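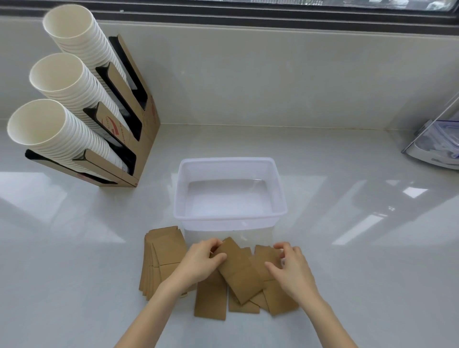 Ticket: Sleeve restock at coffee counter still done by hand
Opened by: Clotilde Gilbert, Office Services, Moulin building
Assigned to: Skodo arm support (Nollent)
Priority: Low, according to you
Status: Open

Entry 1, December 9, 2018

Problem as reported: the arm will not restock cup sleeves. The task is "take flat sleeves, square them into a stack, put the stack in the plastic bin." It has been listed as "supported" in the release notes since September. I would like to meet the sleeve it was supported on.

Steps already tried, so that we can skip the part where you ask me:
- Restarted the arm.
- Restarted the tablet.
- Restarted the arm again while standing closer to it.
- Ran the Bilberg calibration routine to the end, all 39 screens.
- Wiped the counter.

Result: it picks up one sleeve, or four, or it pushes the pile politely toward the wall. Once it picked up nothing, carried the nothing to the bin, released it with great care and logged a success.

Entry 2, reply from support

Thanks for the detailed report. Flat kraft sleeves on a glossy counter are a known hard case. The depth sensor picks up reflections from windows and ceiling lights and may treat them as objects. Can you confirm whether the counter is reflective? Could you also describe how a person does the task, so we can compare it with the planner's sequence?

Entry 3, Clotilde

Confirmed. It is a shiny white counter. I am not having it sanded.

As for how a person does it: you rake the loose ones together, hold the pile on edge between both hands, tap it until the edges agree, and lower it into the bin.
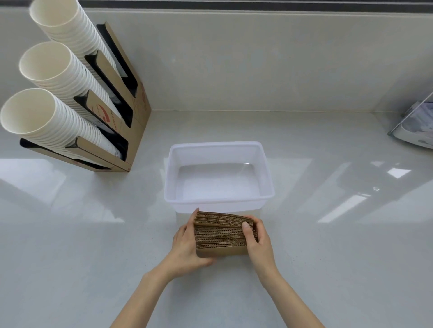

Both hands matter, and your arm came with one. The left stops the stack from fanning out while the right keeps the far end in line. If it starts to slip you squeeze a little harder, and you don't notice yourself doing it. Squeeze too hard and the middle ones pop up like toast. I have no idea what the number for "a little harder" is, but I gather the planner hasn't either.

Entry 4, reply from support

Very helpful. We increased grip force by 20 percent and pushed the change to your unit this morning. Please retest with the sleeves in a prepared stack.

Entry 5, Clotilde

Retested. With a prepared stack it did fine, 70 percent of the runs by its own log. I would point out that preparing the stack is the job. If I have already squared them up I am holding them directly over the bin, and I can usually manage the last few inches.

With a loose pile there was no change. The folded ones are the worst. A person opens one up, finds the crease, presses it flat and lays it back with the others.

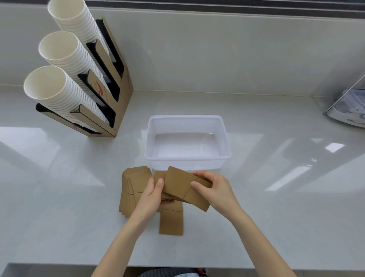 The arm treats a creased sleeve as a different product entirely and asks me to register it. I now have nine registered products, all of them the same sleeve.

Cup restocking has not been attempted. Please do not push that one this morning or any other morning without calling first.

Entry 6, reply from support

Understood. We have logged loose-pile handling as a feature request and merged your nine products. A two-arm kit is in trials, with no date yet. As a workaround, we suggest manual restocking. May we close the ticket?

Entry 7, Clotilde

Manual restocking is in place and working well. Leave the ticket open.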